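Switching the kitchen table back to a kitchen table

For most of last year I worked from the kitchen. I didn't plan it. The spare room was full of my brother's boxes, the desk I had ordered from Illetti was delayed twice, and the kitchen table was free between breakfast and dinner. By the time the desk came I was used to the light in there and didn't want to move.

I moved in May anyway. This post is about what changed, because a couple of people asked after I mentioned it last time.

The first thing was the hours. In the kitchen I never really started or stopped. I would answer a message while the coffee was going and then find it was 11 and I hadn't eaten. In the evening I pushed the laptop to one end and ate at the other, and when something came in I read it. With a door in between, I start at 8:30 and close up at 5:30, and I keep to that on most days. I don't have more discipline than before. I just don't like walking back down the hall.

The second thing was money, which I didn't expect. I had been snacking all day without counting it as eating. The grocery bill is down by 45 dollars a month. I also stopped heating the whole apartment and now heat one small room, although it's too early to say what that saves until there has been a winter.

The third thing was noise. The kitchen is on the street side, and the bus stops right under the window. On calls I was always muting myself. The spare room looks out on the yard, where there is one dog and a man who saws things in the afternoon. I can live with the saw.

I'll put the costs down since I always want to know them when I read this sort of post. The desk was the big one. The chair was second-hand from Barrios, the office clearance place near the river, and I paid 100 for it after sitting in every chair they had. A lamp was 16. The shelf was already ours. I bought a cable tray and sent it back, because the desk has a beam underneath that does the same job. 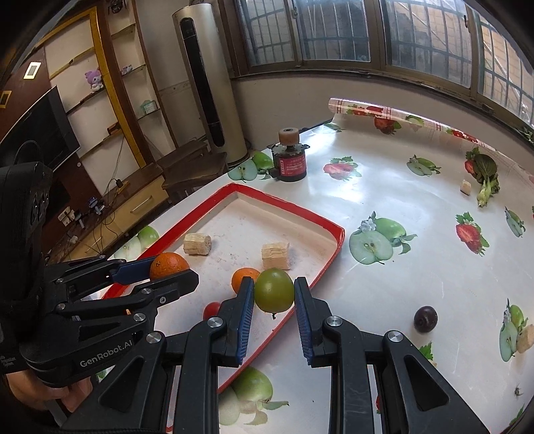 Kobina Dogbe wrote to me after the last post to say that he had done the opposite. He gave up a perfectly good office at home and went back to the kitchen, and he says he gets more done there. In the office he would sit for an hour looking busy with nobody to see it. In the kitchen the kids walk through, someone wants a sandwich, and he finds he works hard in the gaps. He also said that a desk fills up with paper and a kitchen table has to be cleared by six whether you like it or not.

I think he's right about the clearing. I had 13 envelopes on the new desk by the second week, and three of them were bills. When I worked in the kitchen nothing stayed out overnight, so nothing got lost. I've tried to copy that by clearing the desk at the end of the day, and I manage it maybe half the time.

I don't think the rest would work for me. I don't do well in gaps. If I stop in the middle of a translation I have to read the whole page again before I can go on, and with two interruptions the morning is gone. Sibel Eren, my neighbor upstairs, translates as well, and she works in the library for the same reason. She takes a sweater even in summer.

What I do miss is the company. In the kitchen I saw everybody as they came and went, and heard what was going on without having to ask. Now I hear it at dinner or not at all. I've started taking my lunch in the kitchen at 12:30, without the laptop, and that helps. It also gives my eyes a rest – I had been getting headaches behind the left one all through the spring, and they have mostly gone.

If you're thinking about doing the same, I'd try it for two weeks with whatever furniture you have before buying anything. I used a folding table for the first few days while I put the desk together, and those days were enough to tell me that the room was fine and the chair wasn't.

My brother's boxes are now in the hall. He says he will come for them next month.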